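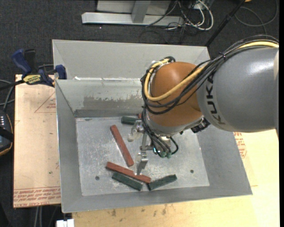 料箱无序抓取工作站 Tindmont 配置版
供应:Satgate 自动化设备
页面更新:2025年11月

先说一句不太好听的:如果您的工件能用振动盘、料道或者一个便宜的定位托盘排好,请先把那条路算一遍账,再回来看这一页。无序抓取在展会上好看,进了车间以后,钱多半花在没有写进报价单的地方。我们卖这类工作站,也拆过别人装好又停用的工作站,下面的内容按我们自己做预算时的习惯来写,不按宣传册写。

适用范围

条形、块状的刚性工件,散放在敞口金属料箱内,由六轴机械臂配夹爪逐件取出,放到下一工位。工件可以混色、混长度,前提是您能说清楚混到什么程度。“基本上都差不多”这种说法我们不接受,请寄样件。

不适用:软包装、互相勾连的弹簧和线束、表面带厚油膜的冲压件、重量超过夹爪额定值的任何东西。镜面工件要单独测试,测试不通过我们会直接告诉您,测试费不退。

标准配置

六轴机械臂一台(品牌和型号按负载与臂展选定,客户已有的机械臂可以利旧,见后文)
两指夹爪一套,含一副备用指尖
Holine 三维相机及固定支架
控制柜、示教器、工作站电脑
料箱定位座
抓取规划软件,一个站点的永久授权

不含:安全围栏、光栅、地脚施工、压缩空气管路、上下游输送线、客户 MES 对接。供应商之间的报价差距,有很大一部分就藏在“不含”这两个字里。比价的时候请把这几项逐条对齐,别只看总价。

关于“清空率”

每一家都会给您一个清空率,我们也有。问题是这个数字怎么测出来的。箱子中间的工件谁都抓得到,难的是最后几件:贴着箱壁的,挤在角落里的,两根紧挨着平行躺在箱底的。夹爪手指要有地方下去,工件旁边没有空隙,相机看得再清楚也没用。

箱壁的角度同样要紧。直壁深箱容易让手腕和线缆先碰到箱沿,外扩的斜壁要宽裕一些,代价是占地面积变大。如果您现有的料箱是直壁的,不要轻信“软件可以避障”。避障的结果往往是放弃这一件。

我们在 Mackay 项目的验收测试里用的是随机倒料,连续 307 箱,按箱底剩余件数逐箱记录。记录表可以索取。您向别家询价时也请要同样的东西,对方如果只肯给一段视频,您心里应该有数。

线缆和管路

报价单上通常只有一行,停机记录里却常常排在前面。手腕一转,外挂的电缆和气管就跟着甩、跟着磨。扎带能固定住位置,挡不住长期弯折。建议预算里单列一套备用管线包,并要求供应商提供管线在极限姿态下的走线照片。只给待机姿态的照片不算。

利旧机械臂

很多客户仓库里有闲置的机械臂,想省下这笔钱。可以,但请先核对下面几件事:

控制器版本是否支持外部轨迹输入,相应选件是否已经购买
减速机上次保养的记录,没有记录的按需要保养计算
示教器电缆和急停回路是否完好
原厂是否仍供应该型号的备件

按我们的经验,利旧大约能省下总价的四分之一,随后在调试工时上吐回去一部分。省得下来的,多是自己有懂机器人的维护人员的工厂。没有这样的人,建议买新的,或者干脆暂缓。

料箱和底板

箱底会被刮花,这没什么可惊讶的。金属工件反复落在金属底板上,反光条件会逐渐变化,刚调好的识别参数过一阵子可能就不够用了。请在合同里写明首年内参数重调的次数,本配置含 2 次,之后按人天计费。箱子在台面上的固定,试验阶段用快速夹具没有问题,正式投产要换成定位座。位置偏了几毫米,系统未必报警,它只会多抓空几次。

预算建议

以下比例供立项时参考,以设备总投入为基数:

机械臂、夹爪、相机:一半上下,看选型
安全防护和电气:不要压,压了验收过不去
集成调试:按供应商报的工时再留余量
样件测试:应当发生在签合同之前
第一年备件与服务:单独立项,别塞进“其他”

投资回收期请用您自己的数据算。我们见过把三班人工全部计入节省的测算表,而现场依然要有人补料、清空箱角、处理误抓。一台工作站替下来的往往是某个岗位的一部分工时,能不能变成真正减少的支出,要看那个人剩下的时间做什么。

交期与付款

标准配置的交期为收到预付款和合格样件后 4 个月。明年1月之后的排期以书面确认为准。付款分三期,验收款比例可以谈,我们愿意把较大的一笔留到验收之后,条件是验收标准在签约时就写死,中途不加工件种类。

质保

整机 1 年,指尖和管线包属于易损件,不在质保范围内。相机按 Holine 原厂条款执行。

询价前请准备

样件不少于 5 件,包含最差的,不要挑好看的寄
料箱图纸或实物尺寸,含壁厚和箱沿形状
每小时需要取出的件数,以及这个数字的来源
工位现场照片,包括地面和顶部空间
可接受的剩料数量

资料不全我们也会报价,只是报出来的价格没有多大意义,双方都会在后面为它多开几次会。

相关页面:夹爪指尖选型 / 三维相机安装高度对照表 / Mackay 项目验收记录(需登录)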